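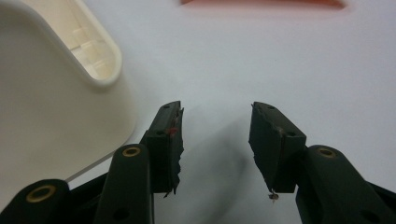 White tabletop with a cream-coloured plastic object at the upper left.

Literature and Biography Help > Authors > Dating and editions

Two birth years for the same novelist - which do I put in the entry?
Posted by Brijesh Vishwakarma

I am writing a short biographical entry on the novelist and schoolmaster Anton Trajkovski for a local wiki. The entry is meant to be 3,000 words at most, with a list of works at the end.

The printed sources disagree on when he was born. The preface to the collected edition (Vilis, second printing) gives 1841. The parish register at Barnport has a baptism in January 1842 and no date of birth. His own memoir says he was "in my nineteenth year" when he left for the seminary, and the seminary's admission list puts him there in August 1860. The headstone says 1842, but it was put up by a nephew long after the funeral.

Further points that may matter:

The register is a copy. The original was lost and the copyist worked from loose sheets.

The preface cites no source for 1841. It also gets the title of his second novel wrong, so I don't trust it much.

An older encyclopaedia article has 1842, and most websites appear to have taken their date from it word for word.

At present my first line reads "born 1841 or 1842". One reader has told me this looks careless and that I should pick a year. Is there an accepted way of handling this? I would also like to know if the memoir can be used as evidence at all, given that he wrote it at the age of 70 or so and gets other dates wrong in it.

3 replies

Doina Stojanović
Posted in reply to Brijesh Vishwakarma

Keep both years. "Born 1841 or 1842" is normal form in reference works and there is nothing careless about it, provided that a note gives the grounds. What would be careless is a single year with no note.

Take the sources in order of how near they stand to the event.

The baptism comes first, copy or no copy. It gives you a latest possible date: he was alive in January 1842. It does not give you an earliest one. In most country parishes of that time a child was baptised within days, but winter roads, illness or an absent priest could put it off for weeks. A January baptism is therefore the worst case for your purpose, as a delay of even a fortnight may carry the birth back over the new year.

The memoir comes second. "In my nineteenth year" means aged 18, a point which is often missed. If he was 18 in August 1860, he was born between August 1841 and August 1842. Put that beside the baptism and you have a birth between August 1841 and January 1842. Both years are still open, though there are far more days available in 1841 than in 1842. You may say so in the note. I would not say so in the first line.

As for his age when writing, treat each statement on its own. Men of his class tended to know how old they were on entering a seminary, as it decided which form they sat in. The same man may well be a year out over a journey or a book. Check if the phrase is in the first printing of the memoir too. Editors sometimes "corrected" ages to agree with a date they had already settled on, and if that happened here the phrase proves nothing.

The headstone, the encyclopaedia and the websites are most likely one witness. I would want to see evidence that the nephew had family papers before giving the stone any weight of its own.

Suggested wording for the note: "The year 1841 is given in the preface to the collected edition, without source; 1842 on the headstone. He was baptised at Barnport in January 1842. The memoir implies a birth after August 1841."

One thing to look for: does the baptism entry have a second date in the margin? Copyists working from loose sheets often put the birth date there if they had it, and people transcribing the copy later leave the margins out. Ask for a scan of the whole page, not the typed extract.

Viorica Vukčević
Posted in reply to Brijesh Vishwakarma

just put 1842, its on the grave. everyone else uses it and if you put something different people will keep changing it back

Baltasar Collado
Posted in reply to Brijesh Vishwakarma

I agree with Doina Stojanović on the first line and most of the rest. Three additions.

First, the calendar. You don't say which church kept the register. If the parish used the Julian calendar, which in that century ran twelve days behind the Gregorian, a baptism entered in early January falls in the middle of January by our reckoning, and a birth entered in late December 1841 may belong to January 1842. That alone would account for two years being in print, each of them correct by its own calendar. Find out before you write the note. If it applies, give both forms and mark them O.S. and N.S.

Second, the seminary list. Admission lists of this kind usually had a column for age or date of birth. If you have only seen the printed version, the column may have been dropped to save space. The Jovcombe transcription of the list, which I used for a different writer, runs to 228 names and leaves out everything except name, home parish and month. The manuscript has more. Write to the archive and quote the folio number if you can get it.

Third, the preface. I wouldn't throw it out over the wrong title. A title error on page 48 tells you that the proofs were badly read. It tells you little about where the editor had his date from, and he may have had letters which are no longer to be found. Mark it "source not stated" and leave it there.

On the practical side, sort him under 1841 or 1842 in your category list if the wiki lets you use a two-year category. If it forces one year, use "1840s births" - that is what the decade categories are for. Don't choose a year merely because the template has a box for it.
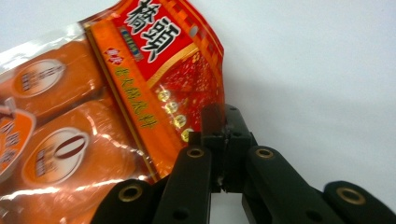

Should his age at death be given if the year of birth is uncertain?

Give it as a pair, for instance "aged 70 or 71", or leave it out of the text and let the dates stand. Don't take the figure from the death notice unless you name the notice, as the informant was often a lodger or neighbour giving a guess.

Brijesh Vishwakarma
Comment on the reply by Baltasar Collado

Thank you both. The church was Orthodox, so the calendar point very likely applies and I should have thought of it. I have asked for the full page from the register and will write to the archive about the age column. The first line stays as it is for now, with the note as worded above and "source not stated" added after the preface.

Doina Stojanović
Comment on the reply by Baltasar Collado

The calendar point is a good one and it affects my arithmetic as well. The August limit should be moved by the same twelve days if the seminary also dated in the old style. It makes no difference to the choice of years, but the note should not mix the two.

This topic is open to new replies.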